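Kosotine Records - Mail Order and Stock Assistant (part-time, permanent)

Kosotine Records is a small independent label and mail order shop. We put out our own releases, mostly on vinyl, and sell records from other small labels through our online store. We are looking for someone to join the stockroom team, starting in September.

The job is 16 hours a week to begin with, spread over mornings. The stockroom opens at 8:30 a.m. and the courier picks up at 1 p.m., so the hours are fairly fixed. In weeks when we have a new release going out there will be extra paid hours if you want them.

What you will be doing

Most of the work is picking and packing orders. We keep 2000 titles in stock, from new pressings to secondhand LPs, and everything is shelved by catalog number. You will also check in deliveries from pressing plants and distributors, look over sleeves for split seams and corner dings, and answer customer emails about missing or damaged orders.

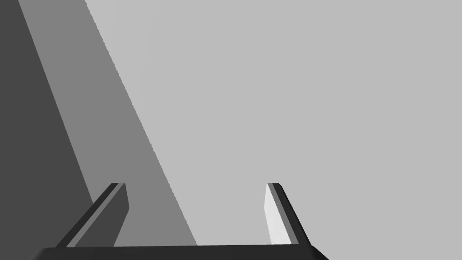 Secondhand stock takes up a fair part of the week. Each used record is cleaned, played in part, graded and listed. We grade the sleeve and the disc separately and we grade strictly. If you have not done this before, we will train you, but you should already know how to handle a record and be able to tell a first pressing from a reissue with the help of a reference site.

Release weeks are busier. Our next one is the second album by Dzene, a double LP on green vinyl with a printed inner sleeve and a download card. The first pressing is 600 copies and most of the preorders ship in the same few days. After that comes a reissue of the Stuvevine debut, which has been out of print on vinyl for a long time and will need a lot of packing.

What we are looking for

You should be careful, on time and able to keep going at repetitive work without letting the standard slip. Boxes of LPs are heavy - you will be lifting them several times a shift, and some of the shelves need a step stool. You should write clear, polite emails and be comfortable with a spreadsheet.

Experience in a record store, a warehouse or a mail order business is useful. It is not required. You do not need to like everything we release, although some interest in guitar bands, folk and odd electronic music will make the days go faster.

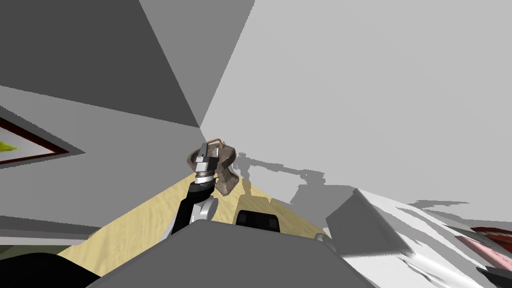
Pay is hourly and is the same for everyone on the stockroom team, whatever their length of service. The rate is in the information sheet we send to anyone who asks. You get paid vacation in proportion to your hours, a staff discount on all stock, and one copy of each new release on the label. We also have a guest list arrangement with Flundus, the venue two blocks away, for most of their weeknight shows.

How to apply

Send a resume and a short letter to Adeel Bhutto, stockroom manager, using the contact form on this site. Put "Stock Assistant" in the subject line. In the letter, please tell us:

Which mornings you can work
Any packing, retail or grading experience
5 records you would recommend to a customer, with a line on each

We will reply to every application. Interviews are in person and take half an hour, followed by a short paid packing trial.

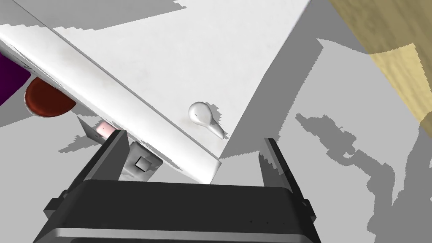 White panel with handle

Questions about the job can go to Adeel through the same form. Please do not phone the shop line, as it is used for customer orders.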